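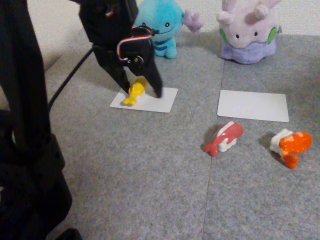
Figure 9.1 A small sushi figurine on a white card, between the two fingers of a gripper.

Chapter 9
Pricing a Work of Art

A painter named Yasaman Sadeghi finishes a canvas in October and has to write a number on the label before the gallery opens. The materials cost her very little. The work took her most of the summer, though she did not keep track of the hours. What number should she write?

Most students answer by adding up costs. Paint, canvas, studio rent and a fair hourly wage give a total, and a little is put on top for profit. This method works well enough for a kitchen table. It works poorly for a painting, and this chapter looks at what artists and dealers do in its place.

Pricing by size

The most common method for new painters is to price by size. The artist adds the height and the width of the canvas in inches and multiplies the sum by a fixed rate. At a rate of 14 dollars, a canvas whose sides add up to 50 inches costs 700 dollars. Buyers find this easy to accept. Two paintings of the same size cost the same, even if the artist privately thinks one of them is much better.

The dealer Hugo Courtois used this rule for every painter at his gallery in Laltard. He raised a painter's rate only after a show had sold well, and he did not lower it afterward. A price cut tells earlier buyers that they paid too much, and they may not come back.

The primary and the secondary market

The first sale of a work, from the artist or the artist's gallery, takes place in the primary market. Any later sale takes place in the secondary market. The two can produce very different prices for the same object.

Consider a small ink drawing by Lukian Kuzmenko. It was first sold in Fuvport for 400 dollars. Years later the owner put it up for auction, and it sold for 2,341 dollars. Nothing about the drawing had changed. In the meantime two museums had shown Kuzmenko's work, and the critic Nazanin Jalali had written a long essay on his drawings. Kuzmenko received no part of the second payment. Whether he should have is a question of law as well as fairness, and we return to it in Chapter 11.

Editions

Prints and cast sculptures are often made in limited numbers, called editions. Each copy is numbered, and the seller promises that no more will be made. Some dealers sell the first copies cheaply and raise the price as the edition runs out. The printmaker Farzad Rezaei keeps one price from the first copy to the last, on the view that all the copies are equal.

Key terms: primary market, secondary market, edition, resale right

Before you read on, write down the price you would put on Sadeghi's label and list the facts you would want to know first. Keep the list. You will need it for the exercise at the end of Section 9.2.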